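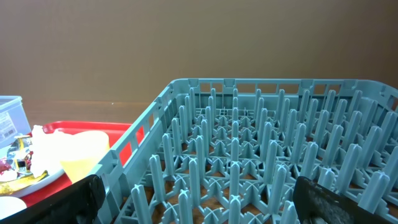
Wrist camera view: dish rack, with the red tray behind it.

Zondier table clearing, data card

Contents: 1447 teleoperated episodes of clearing a used serving tray. Dishes go in the rack, trash goes in the clear bin. Each episode has video from one overhead camera and the wrist cameras, joint positions for both arms, and a one-line task label.

Collection: Three operators, up to 30 episodes per session. Items were placed by hand before each episode. Operators were told to keep going after a dropped item. Episodes stopped early are kept and marked "partial".

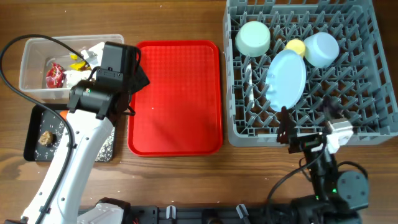

Overhead view: both arms over the table, bowls and a plate in the rack, wrappers in the bin.

Known problems: Gripper fingers hide part of the rack in the wrist video. Loose rice was not labeled. In 5 episodes from October the joint log starts late; see skip_list.txt.

Splits: Train and test are divided by session. Please do not reshuffle by episode.

Contact: Canan Erdem (labels), Vasco Gouveia (hardware and logs).

Last updated: 2021-12-20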